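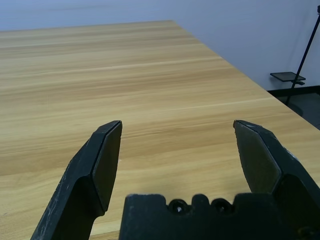

Garen demo collection — FAQ for operators
Last updated August 17, 2021

Quick answers, read before your first shift. Longer ones are in the Vallejo handbook.

What are we collecting?
Short demos. You drive the arm, the system records wrist video plus joint positions plus gripper opening. One task per recording.

How many do you need from me?
41 good ones per task. Not 41 tries — 41 that pass review. Full set for a task is 166 across all operators.

How should an episode start?
Gripper open, arm at home pose, hands off the controls for 2 seconds. Then go. Same at the end, let it sit 2 seconds before you hit stop.

Do I place the object before or after I hit record?
Before. No hands in the recording. Exception is the Nasau tasks, where the sheet tells you to hand something over.

Can I put the object in the same spot each time?
No please. Move it, turn it. Near edge, far edge, off to the side. If the object is always in one place the model learns the place and ignores the object, and we've thrown out whole batches for this.

I dropped it. Delete?
Keep it if you picked it up again and finished. Tag it "recovery". We want those, there are never enough. If it rolled off the table, stop and tag "fail". Don't delete anything yourself.

How long is too long?
Most tasks should fit in 8 seconds of actual motion. Slower is ok when you're new. Long pauses are not ok — the model copies pauses.

The finger pads are scuffed, should I swap them?
Scuffs and scratches are fine. Swap if a pad is peeling or slips on the test block. Write the swap in the log becuase it changes grip.

Can I move the table or the lights?
Not in the middle of a set. Finish the set or close it, then move, then open a new one. Same goes for stands next to the table.

Somebody bumped the wrist camera.
Stop. Run the calibration check. If it fails, everything after the last passing check gets flagged, so the sooner you notice the better.

Where do uploads go?
Potus, automatically, when you close the set. If the bar sticks, leave the machine on overnight. Dont re-upload by hand, we end up with duplicates.

Who reviews them?
Two reviewers who didn't record the set. Rejects come back with a one-word reason: pause, hands, blur, wrong task.

Are the sets from March still good?
Only the ones marked v2. The older ones have the time offset bug and are kept for reference.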